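4.3 Loading the Lakier Two-Tier Counter Shelf

Before you start, check that all four feet touch the counter. The Stonwood leveling pads (part 1881) adjust up to 10 mm.

1. Fit the lower board first. Press down at each corner until the clips seat.
2. Fit the upper board with the grooved side facing down.
3. Place glass bottles on the lower board only. Leave 80 mm between bottles.
4. Keep open containers and chilled cans on the counter in front of the shelf.

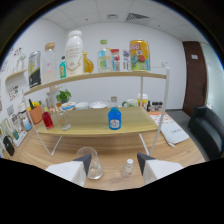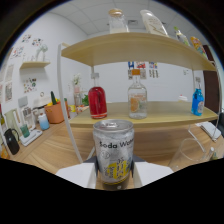

Fig. 10. Lower board with bottles; other containers on the tabletop (first view), canned drink in front of the shelf (second view).

NOTE: The Cadia and Mateos board finishes use the same clips. Do not mix boards from older Lakier kits.

CAUTION: Do not slide a loaded shelf. Remove all bottles, then lift by the metal sides.

5. Wipe up spills at once with a dry cloth. Do not use bleach or scouring pads.
6. Recheck the clips after the first week of use.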